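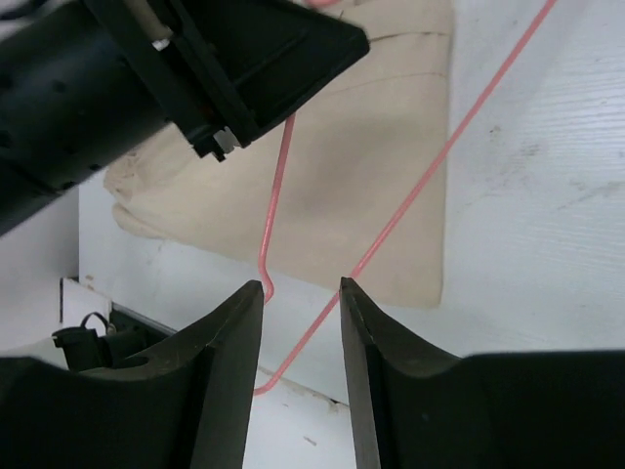 2 min read · 9 posts

Ketill Riis
2019-01-18

So the council has a new plan to stop young families leaving Custwood. It's called Titen, it has a logo, and it will pay couples a grant if they have a baby and stay put for three years. I've read the whole thing. A few thoughts.

The grant is £700. Once. Anyone who has bought a pram, a cot and a car seat in the same month will know how far that goes. I'd love to meet the couple who were dead against a second child until they saw the leaflet.

The plan says the number of children at primary schools here has dropped to 3191 and will keep dropping. Fine, I believe that. Then it says the cause is "changing attitudes to family life". Where does that come from? I went looking for the source and found a survey of 32 people, done outside the library one morning in November. 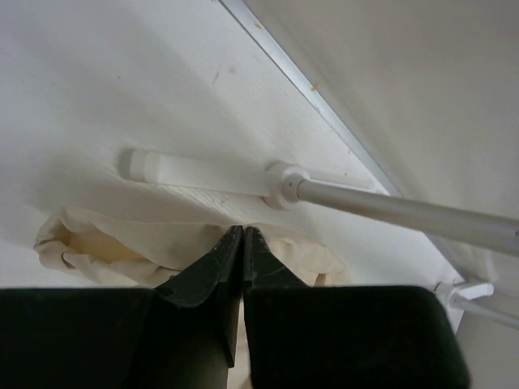 My sister moved to Zandlow two years ago. Her attitude to family life hadn't changed at all. She wanted a second bedroom and couldn't get one here on two wages. Housing gets one paragraph in the plan, near the back, after the bit about a family fun day.

Then there's childcare. The nursery on Messina Road has a waiting list of more than a year — you'd need to put your name down before you'd told your own mother. The plan "recognises the pressure on providers". It doesn't offer a single extra place.

Someone will reply that other towns have tried baby grants and births went up. Maybe. I'd want to know if those were extra babies or the same babies a year early, to catch the money before it ran out. The plan shows one chart, and it stops after the first year of the scheme. I do wonder what the second year looked like.
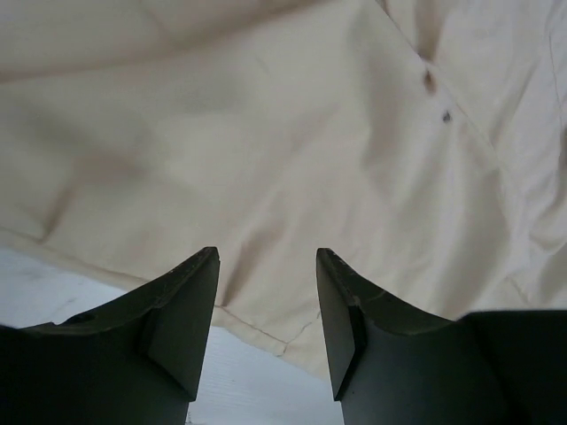

I also don't like the tone. There's a line about residents "delaying" parenthood, as if we were all late handing in homework. Some people don't want children. Some do and can't have them, and they get the same leaflet through the door. Did anyone read it out loud before it went to print?

What I'd ask at the public meeting, if they take questions this time: how many of the families who left in the past five years were asked why they went? I emailed the council about that before Christmas. The reply thanked me for my interest in Titen and attached the leaflet.

I'll still fill in the consultation form, and you should too if you live here. Question 4 only lets you choose between "support" and "strongly support", so use the comments box at the end.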